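Household Food Waste and Shopping Habits in Two Neighbourhoods of Goltlow

Student project report, Olga Ortuño
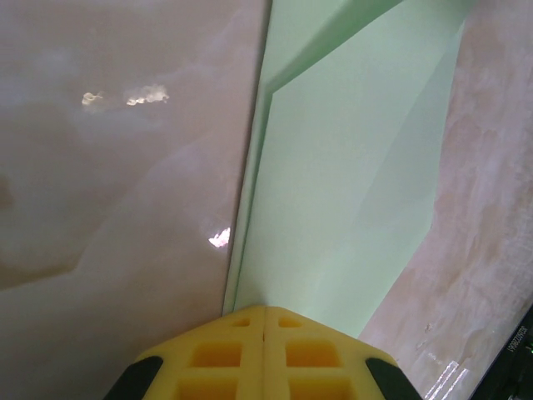
1. Why I chose this subject

When I moved to Goltlow for my studies I shared a kitchen with four other students. Every week we put bread, salad and half-used tins of tomato in the bin, and every week one of us said that we should shop better. I wanted to know if families and older people in the town have the same problem, and if the way of shopping has something to do with it. My first idea was to study supermarkets, but my tutor advised me to look at homes, where it is easier to get permission.

The question of the project is simple: do people who shop often and buy little throw away less food than people who do one big shop each week?

2. The two neighbourhoods

Biton is the old part of the town. The streets are narrow, there is a baker, a greengrocer and a small covered market, and many people do not have a car. Moya is newer and lies on the other side of the railway. It has mostly family houses with gardens, and the nearest shop is a large supermarket which most people reach by car. I chose these two places because the incomes are similar, according to the town's own booklet for new residents, but the shops are very different.

3. Method

I asked households to keep a paper diary for four weeks in March. In the diary they wrote what they threw away, the weight in grams if they had a kitchen scale, and the reason. They also wrote down each shopping trip. I gave diaries to 100 households and went back to collect them at the end. Some people had stopped writing after the first week, and I did not use these diaries in the comparison.

In total I had 1,323 entries to type into a spreadsheet. This took much longer than I had planned. The handwriting was sometimes difficult, and people used different words for the same thing. For example, one person wrote "leftovers" for everything that came from a plate, and another wrote each vegetable separately. I made a list of food groups and put every entry into one of them. When I could not decide, I used the group "mixed".

For people without a scale I prepared a page with common items and their usual weight, such as one slice of bread or one medium potato. These numbers are not exact, and I come back to this in section 6.

4. Results

Bread was the food which was thrown away most often in both neighbourhoods. After it came salad leaves, cooked rice and pasta, and fruit. Meat and fish were rare in the diaries. Several people told me that they feel bad when they throw away meat and so they plan it more carefully.

A typical household in Moya threw away roughly 1,000 grams in one week. In Biton the weight was lower, but the difference was smaller than I expected. The clearest difference was in fresh vegetables. People in Biton bought two carrots or one pepper at the greengrocer, while people in Moya bought bags, and the last part of the bag often went soft in the fridge.

With bread the result was the opposite. In Biton many people buy a fresh loaf every day or every second day, and the old loaf is then forgotten. In Moya it is common to freeze sliced bread and take out only what is needed. I had not thought about freezers at all when I made the diary, and I should have included a question on this.

The reasons which people wrote were mostly short. "Forgot it" was very common. Others were "cooked too much", "children did not eat it" and "date passed". In some cases the date was a "best before" date, so the food was maybe still good to eat. Two households wrote at the end of the diary that they did not know the difference between "best before" and "use by".

5. Talks with the households

When I collected the diaries I spoke for some minutes with those who had time. One woman in Biton keeps a shelf in her fridge for things that must be eaten first, and her whole family knows it. A father in Moya said that the diary itself changed what he did, because he did not want to write the same thing again on the next day. This is nice to hear, but it is also a problem for my numbers.

Three people mentioned Naltetti, a local shop that sells bread from the day before at half price. I visited it once, in the late afternoon, and most of the shelves were already sold out.

6. Weak points

The households decided themselves to take part, so they probably care about the subject more than others do. The weights are partly guessed. Four weeks are a short time, and in summer the results for fruit and salad could be different. I also did not ask about compost or pets, and some food may have gone there without being written down.

7. What I would do next

I would like to repeat the diary in summer with fewer households and give a scale to each of them. The form needs a question about the freezer and one about compost. I would also offer a short sheet on date labels to half of the group before the start, to see if "date passed" is written less often by those who have read it.

Handed in on October 25, 2023. The empty diary form and the list of food groups are in the appendix.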